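Disassembly cell at Stummont refurbishing plant back in service after memory module fault

Gandwood has returned one of its desktop teardown cells at Stummont to normal operation following a grip fault that damaged memory modules and led to a stop of 16 hours. There were no injuries.

The fault occurred on Sunday during an unattended run. According to the company's incident note, the arm pulled on a module before both retention clips had been released. The module came out at an angle and its edge contacts were scored. The controller recorded the removal as successful and went on to the next computer in the queue. Four modules were damaged in this way before a shift technician found them in the output tray and pressed the stop.

The cell had completed 1780 removals since its last calibration. Gandwood's limit is 2000, so no service alert was due. 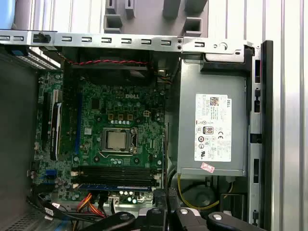
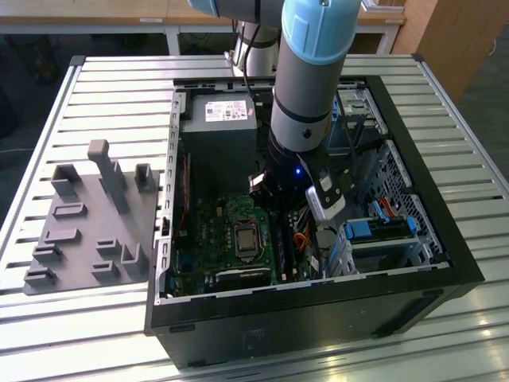
Fothergill, the integrator that maintains the cell, traced the fault to the force reading at the wrist. The zero point had drifted, and the software was reading less resistance than the fingers were meeting. A clip that was still latched therefore registered as open. The drift was small enough to pass the self-test at startup, which checks only that the sensor responds and does not compare its output with a known load.

A second weakness was found in the sequence itself. The control program, supplied by Drilleck, made one attempt at each clip and did not confirm the result before starting the pull. Log files show that the pull force rose above its usual range on all four damaged modules, but the values were stored without triggering an alarm.

Three changes have been made. The wrist sensor is now zeroed at the start of every shift. The program checks the position of each clip before lifting, and a pull that goes over the force limit stops the arm and holds it in place until an operator resets it. The calibration limit has been cut to 1000 removals.

Fothergill also went back through the stored force data from earlier runs. Of the 1137 records complete enough to use, none showed the same pattern. The remaining records lacked a wrist reading and could not be assessed.

Unattended running is suspended on the cell until the new limits have been tested over a full calibration period. Other cells at the site use a different wrist sensor and were not stopped, although Gandwood said they will receive the same program update in April.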